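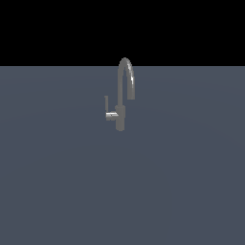
Wullport Sets Up Faucet Cell in Simulation Before Floor Installation

FIGUEROA, 7 July 2020 - Wullport announced today that the setup of its Movolik faucet-handling cell is under way in simulation, ahead of installation at the Figueroa plant in November.

The model under test is a gray gooseneck faucet with a side lever, standing alone on a plain floor. Sink and countertop are left out at this stage so that the team can set the arm's approach to the lever first.

"We change one setting, run the cell 40 times and read the log before we touch anything else," said Rocío Zapata, who leads the setup work. "It is slow, and we intend to keep it slow."

Four settings remain open, among them grip force and wrist angle. Maintenance staff under Wajid Paracha are writing the service schedule alongside the tests. It calls for a joint check every 20 shifts and a full recalibration after any gripper change - including changes made during repairs.

Press contact: Graciela Lagos, Wullport Communications Office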